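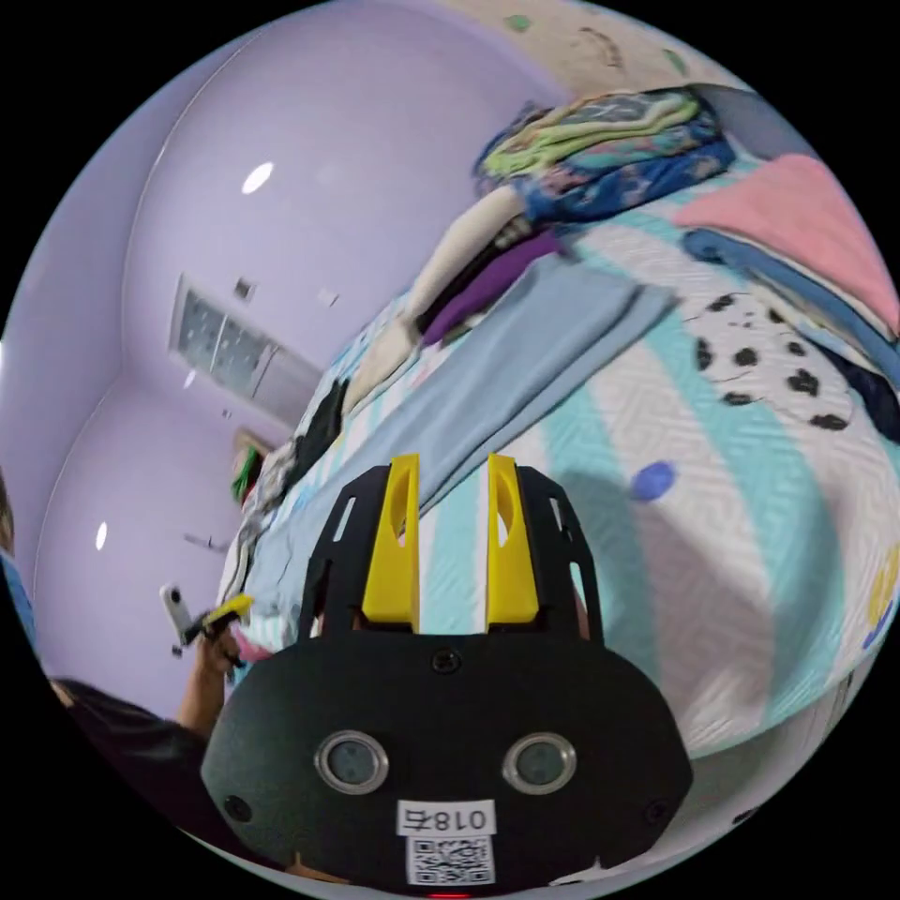 4. What people mean by "needs a wash"

When we first sat down with the diaries from Skeneck and Vetitz, we expected the question of when something needs washing to be the simple part of the study, and the question of how it gets washed to be the hard one. We had it rather the wrong way round. Most people could tell us in a sentence or so which programme they used and how much powder went into the drawer, but ask them how they knew that a pair of pyjama bottoms was ready for the machine and the talk would wander off, very pleasantly, into grandmothers, shared bedrooms, dogs and the price of electricity.

We were given 799 diary pages in all, from 400 households, and we are grateful for every one of them, even those with tea on. Each page asked for the item, the number of days it had been in use and a few words on why it was being washed now. The last of these boxes was meant to be small. People wrote up the margins and over the back.

4.1 The in-between pile

By far the most common thing we heard about was clothing that was neither clean enough to go back in the drawer nor dirty enough to be washed. Palacios, in his earlier study of Zalberg, called this "resting clothing", and we have kept his term because our own diarists took to it so readily when we read it out to them. Resting clothing lives on chair backs, on door hooks, over the banister and, more than anywhere else, on the bed. It gets moved to the foot of the bed at night, and very often it is back on top of the covers by the following evening.

Soft clothes with elastic at the waist turned up in this group again and again (for the sort of waistband we have in mind, see Figure 2). They are worn for short spells, indoors, by people who do not feel they have done anything in them. One diarist in Vetitz wrote that her lounge trousers were "only for sitting", and she seemed a little put out that we had asked. Another washed his every Tuesday whether he had worn them or not – it was simply the day for it, and had been in his mother's house too.

We had supposed that smell would be the main test, as it is for shirts and socks. For soft indoor clothes it came a fair way behind shape. People spoke of knees that had "gone", of a seat that sagged, and of a waistband that no longer pulled in as it should. Washing was thought to put all this right, at least for a day or 2, and several diarists said they washed such things chiefly to get the spring back. Whether the wash does this or the drying is a matter we leave to Ait Brahim, whose work on knitted cloth is far more careful than anything we could offer.

Figure 2. Light blue garment with a gathered elastic waistband.
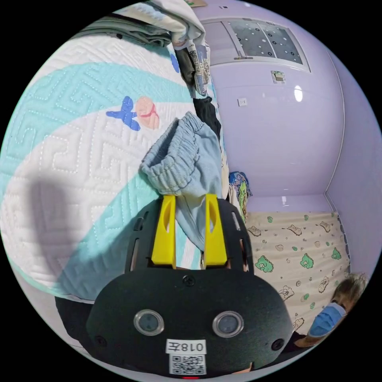 4.2 Bedding and the calendar

Bedding was another matter altogether. Sheets and pillowcases were hardly ever judged by look or feel, and were changed by the calendar, even in homes where nothing else was. Bedspreads fell somewhere between the two, and in November, when the windows stay shut and drying is slow, a good many of them dropped out of the diaries until spring.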